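Handout for the bench session on temporary fixing. Read it before you come in and bring it with you. Last revised 10th May.

## Tape as a temporary fixing

Tape gets used in the workroom for jobs it was never specified for: holding a part still while glue sets, marking a line, keeping a lid shut in transit. Most of the time the choice is whatever roll is nearest. The session looks at three common tapes on one ordinary object, a flat tablet case laid on a wooden tabletop.

### Terms

**Backing** – the film, paper or cloth that carries the adhesive.

**Tack** – how quickly the adhesive grabs under light pressure.

**Peel** – the force needed to lift the tape back from one end.

**Shear** – resistance to sliding, with the load running along the surface.

**Residue** – adhesive left behind on the surface after the tape is gone.

A tape can have high tack and poor shear. Students mix these up every year, so write the definitions out in your own words before the session.

### Three tapes, one case
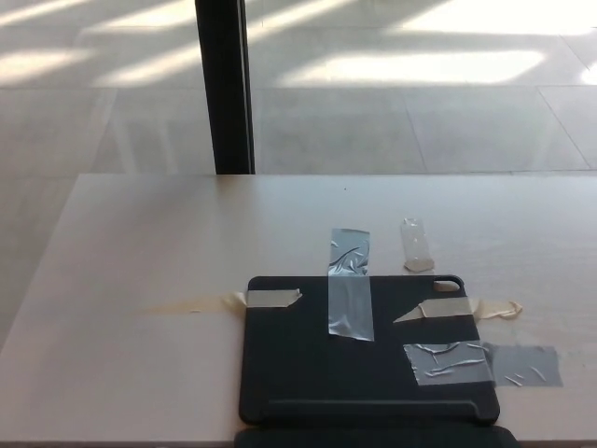
Unit 9, p. 29

The case is face down with its back shell up, so the tapes are bonding to two surfaces at once, the shell and the wood. Clear packing tape runs over the top edge, masking tape holds the left and right sides, and duct tape crosses the lower right.

*Packing tape.* Thin plastic film, strong along its length, poor at following a step. Where it drops from the shell to the table it can bridge the corner, and the bridged part holds nothing. Wrinkles and trapped air do the same on the flat: each bubble is area you paid for and aren't using. Lay it from one end and press it down as you go.

*Masking tape.* Crepe paper backing. It tears by hand and bends around an edge easily. Low peel, so it is the usual choice when the surface matters. A twisted tail, like the one on the right, adds no hold. Trim it or press it flat.

*Duct tape.* Cloth-reinforced, with a thick adhesive layer that fills small gaps. It tolerates rough surfaces better than the other two. Creases are still creases, and the adhesive can be hard to clean off if the tape stays down for long.

### Anchor length

Anchor length is the length of tape on the table side of the edge. A strip with plenty on the case and very little on the wood will let go at the wood first. For the exercise, use strips 100 mm long and put the midpoint on the edge of the case.

Keep the camera cutout clear. Tape over an opening has nothing under it, and it picks up dust.

### Lifted ends and residue 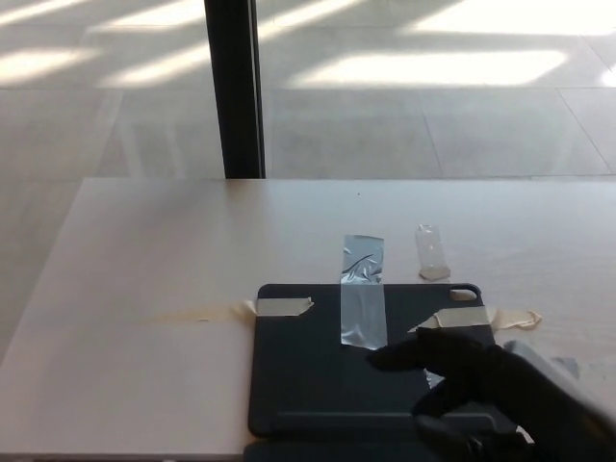

Fig. 2. Clear tape with a lifted, wrinkled end; masking tape at both sides.

Peel starts at an end. Once an end is up, the load falls on a narrow line of adhesive, and the rest follows with much less force than it took to start. Check ends first, then edges, then the middle.

Look also at the table to the left of the case, where a faint yellowish streak trails over the wood. For your notes, record any mark like this as "stain or residue" until you have tested it with a cloth.

### Exercise

1. Wipe the tabletop and the shell.
2. Fix the case with one tape type only, one strip per side.
3. Press each strip down for 25 seconds.
4. Lift one end slowly and note where it lets go.
5. Remove everything, check for residue, repeat with the next tape.

Write up one page per tape. Sketches are fine – label the edge, the anchor length and any bridged area. The Stankevičius sheet on peel angles is in the course folder and covers the November test.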